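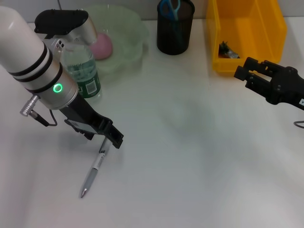

Der Arbeitstisch der Projektgruppe mit Flasche, Schale, Stiftehalter und gelb-orangem Kasten

Protokoll der Sitzung der Projektgruppe »Tischaufräumen«, Robotik-AG Stistham
Anwesend: Mirela Bezerra (Leitung), Janaína Lacerda, Nisha Rawat, Takumi Sugawara
Entschuldigt: Simone Dantas
Protokoll: Nisha Rawat

TOP 1 Begrüßung
Mirela begrüßt alle sehr herzlich und freut sich, dass trotz der vollen Wochen wieder so viele dabei sind. Das letzte Protokoll wird ohne Änderungen angenommen. Simone lässt grüßen und hat ihre Notizen zum Macedo-Wettbewerb vorab geschickt – vielen Dank dafür!

TOP 2 Stand beim Greifen
Takumi berichtet ausführlich, und wir haben ihn gern ausreden lassen. Bei den Übungen mit der Wasserflasche soll der Greifer künftig immer am Hals ansetzen, unterhalb vom Schraubverschluss, damit wir die Durchläufe endlich miteinander vergleichen können. Bisher hat das jeder ein wenig anders gemacht, was beim Auswerten viel Geduld gekostet hat. Bis zur nächsten Sitzung nehmen wir uns 80 Durchläufe vor, verteilt auf alle Zweierteams.
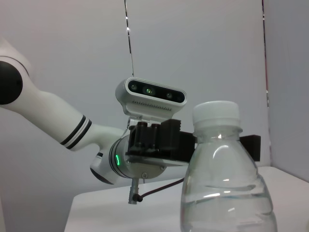

Außerdem möchte Takumi, dass die Startposition des Arms jedes Mal ins Laborheft kommt, auch wenn sich scheinbar nichts geändert hat. Dem stimmen alle zu. Janaína legt dafür eine neue Tabelle an und erklärt sie beim nächsten Mal in aller Ruhe, auch für die, die erst seit Kurzem dabei sind.

TOP 3 Wettbewerb im Juni
Angemeldet sind wir in der Klasse »Haushalt und Büro«. Die Vorführung darf 12 Minuten dauern, Aufbau nicht mitgerechnet. Mirela würde am liebsten mit den kleinen Gegenständen anfangen, Stift und Schere zum Beispiel, und die Flasche als Abschluss zeigen. Darüber wurde länger und sehr freundlich gestritten, und am Ende blieb die Frage, wer von uns währenddessen zum Publikum spricht.

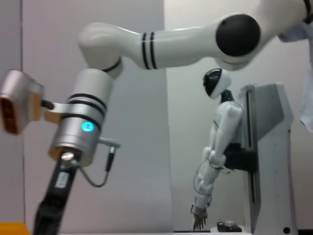
Janaína wandte ein, dass eine einzelne Person das kaum schaffe, wenn sie zugleich den Ablauf im Blick behalten müsse, und schlug vor, Sprechen und Bedienen zu trennen. Das wurde einstimmig so beschlossen. Janaína schreibt einen ersten Sprechtext, Takumi liest gegen.

TOP 4 Verschiedenes
Der Schlüssel für Raum 404 liegt ab sofort wieder im Sekretariat. Wer noch Kabelbinder zu Hause hat, bringt sie bitte mit. Simone wird gefragt, ob sie die Anmeldeunterlagen übernehmen mag.

Kategorie: AGs & Projekte > Robotik > Protokolle
Zuletzt aktualisiert: 24. März 2020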